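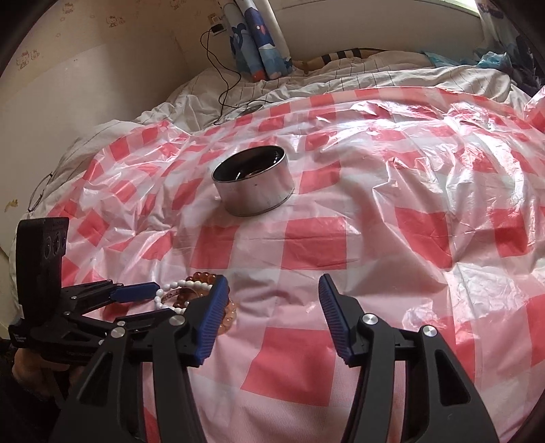 Carkari, the bingo and card hall on Rahman Street, will open its new evening room on May 2, 2025, after the spring closing for repairs. The owner, Yusri Hartono, said the room will have low lights, soft chairs and a quiet corner for people who prefer to play cards without the noise of the bingo caller. The tables will have covers in a pink-red and white checkered pattern, the same kind of pattern as on the plastic sheet in the photo, and guests can bring their drinks to the table. Bingo stays in the main hall, as before.

The first evening starts with a raffle with a top prize of $1000 in play credit. Every guest who signs up for the Ristex members card before the draw receives one ticket free of charge. The draw is made by Syafiqah Raju, manager of the floor, and the winner must be present in the hall.

The snack bar has also changed. It now serves noodle soup, grilled sandwiches and coffee until closing time, and the kitchen takes the last order 45 minutes before the doors close. Members pay a lower price on soup on weeknights.

The Plukevix slot machines, which were out of service during the repairs, are again in use near the side entrance. Two more machines of the same type are expected in July.

Parking behind the building is free for guests. Entrance is only for adults, and visitors are asked to bring an identity card with photo. Tables for cards can be reserved at the front desk or by telephone.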